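# Rodier member portal: notes on the rebuild

January 2019, by Florencia Ibarra

Rodier is the membership site Warkex built for the Tiltuvbridge potters' guild. The old site was a pile of static pages plus a spreadsheet. The new one has logins, renewals and class sign-up. I maintain it now, and I'm less impressed than the launch announcement was.

## What's in the repo

- `members/` — accounts and renewals
- `events/` — class calendar and waitlist
- `import/` — the one-time script that moved 1,185 old records 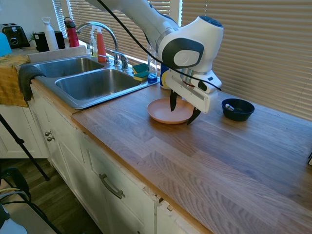 The import is the part I trust least. It matched people by email address, so couples sharing an inbox were merged into one member. I have found 108 of these so far. The vendor's handover sheet calls the migration "complete." Make of that what you will.

## Renewals

Reminders go out 40 days before expiry. Warkex says this raises renewals, but I've seen no numbers and the old site kept none to compare with. Change `REMIND_DAYS` if you disagree.

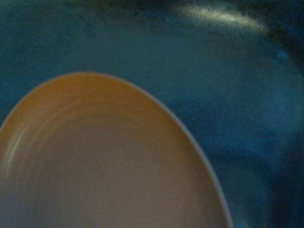

Payments go through a plugin named Quiroga. It needs version 2 or later. Don't run the test suite against the live key — it charges real cards.

## Known problems

Search ignores accents. The "mobile friendly" calendar needs sideways scrolling on my phone.

## Comments

**Aldana Mansilla:** Merged accounts also lose the second person's class history. Is there a backup?

**Florencia Ibarra:** The spreadsheet is in `import/old`. Class history was on a separate tab and I haven't checked it.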